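Abbas Jalali had his coffee in one hand and a dead RAM stick in the other when I caught up with him at the Rosero lab – he fiddles with it when he talks.

His group's method, Clumetti, teaches a robot arm to put desktop PCs together from people's demonstrations. They collected 400. "Then Hooman looked at where it was failing," he told me, "and it was almost always the last 4 millimeters."

So Hooman Ranjbar cut each demo down to that final stretch and trained a second, smaller model on it. Wasn't that a lot of work? "Twelve days!" Abbas laughed. "I still owe him dinner."

Working inside an open desktop tower:

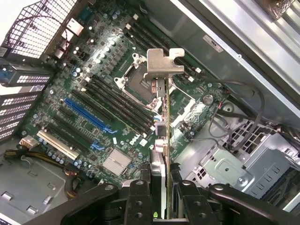
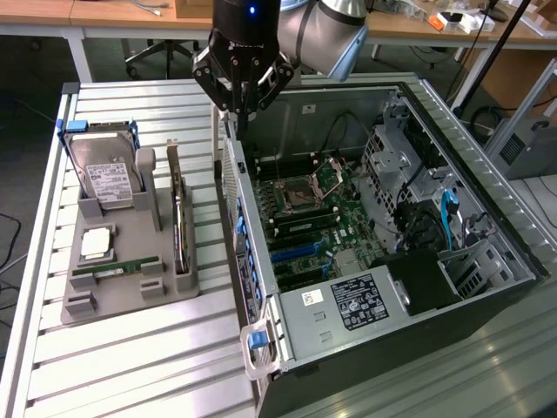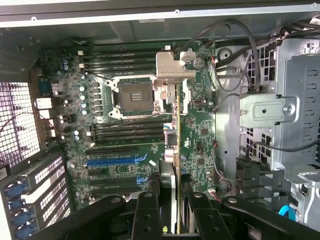

I asked if the small model ever argues with the big one. "All the time," Abbas said. They've settled on a simple handoff – once the part is close, the small one drives. With that rule, 96 percent of their card insertions went in on the first try. Memory is still a headache, and Hooman wants to start on it again in January.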